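Small Investors and the Second Question

By Isabelle Marchand
27/01/2023

Last August I was invited to speak with a group of private investors who had put their money in young companies. I am not a financial adviser. For eleven years I worked in the back office of a small fund, where I prepared the reports that were sent to the investors, and I think this gave me a good view of what people read and what they do not read. I want to write here about one subject which came up that evening and which stayed in my head: how early-stage companies are valued between two funding rounds, and who should say it when the value is not certain.

When a person buys shares in a large listed company, the price is on the screen each morning. When the same person buys shares in a company of nine employees, there is one price on the day of the purchase, and then silence. After six months a report arrives. In the report there is a number, and most readers compare it with the number they paid. If it is the same, they are calm. If it is higher, they are happy. Very few ask the second question: who has decided this number, and from what?

One of the investors that evening had shares in Gurel, a firm that makes kitchen goods and sells them online. He had put in a sum that was serious for him. In the first report his shares were shown at 1,000 pence each, the price of the last round. In the second report, one year later, they were again at 1,000. The company had in this time changed its supplier, closed one product line and lost its sales director. I do not say that these things made the company worth less. Perhaps they made it worth more. But I find it hard to believe that they made it worth exactly the same.
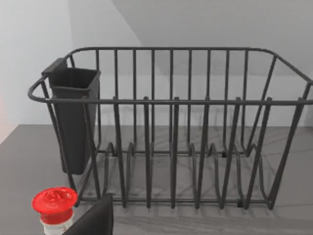 A rendering of a wire dish rack on a countertop.

The rule that many managers follow is simple. They keep the price of the last round until there is a new round or until something very bad happens. I understand why they do so. It is cheap, it is easy to explain to an auditor, and it protects them from the accusation that they have painted a nice picture. In my old office we did the same for many years, and I prepared those pages myself with no bad feeling.

Still, I have come to think that the habit is unfair to the person who reads. The price of the last round was agreed between certain people on a certain day. Often the new money came in with special rights, for example the right to be paid first if the company is sold. An ordinary shareholder does not have this right, yet his shares are shown in the report at the same price. For me this is the weakest point of the whole practice, and it is seldom mentioned in the letter that comes with the report.

Let me give the case of Suneo, which I know better because I held a few shares in it myself. The last round was made at 2,991 pence per share. The company was sold after some time for a sum that the newspapers in our region called a success. The holders of preferred shares received their money back and a little more. The ordinary holders received 556 pence. I was among them. I have no complaint against the founders, who worked very hard, and the documents were all correct. I had received them and signed them. But in four reports, one after the other, I had read 2,991, and this number had become the truth in my mind.

I know the argument from the other side. A colleague at Comthorpe, where I did some work afterward, told me that if you give investors a range, they will look only at the top of it. She may be right. She also said that a lower valuation can hurt the company, when a bank or a big customer hears of it. This is a real danger, and I do not have a full answer. A manager who marks a company down too early can do harm to people who did nothing wrong.

What I would ask for is modest. Next to each number, the report should say on what date the price was made and by whom. It should say which class of shares the price belongs to, and which class the reader owns. And it should tell in two or three plain sentences what has changed in the company since that date. The fund Khurana began to do this with its reports, and the page is not beautiful, but I could understand it at the first reading. One of its holdings was shown at 1,085, with a note that the price was 19 months old and that the manager himself had doubts. I trusted that manager more after reading his doubts.

There is a part for the investor, too. We like to complain about long documents, and then we do not read the short ones. The tax relief which comes with this kind of investment makes us lazy, I am afraid. People think of the relief as a cushion and look less carefully at what is above it. At the August meeting, almost all the questions were about the deadlines for the claim forms. The man with the Gurel shares was the only one who asked about the price, and he asked it after the meeting, when we were already putting on our coats.

I told him to write to the manager and ask for the date and the share class. He wrote to me in the autumn that he had received a polite reply of one page, with both.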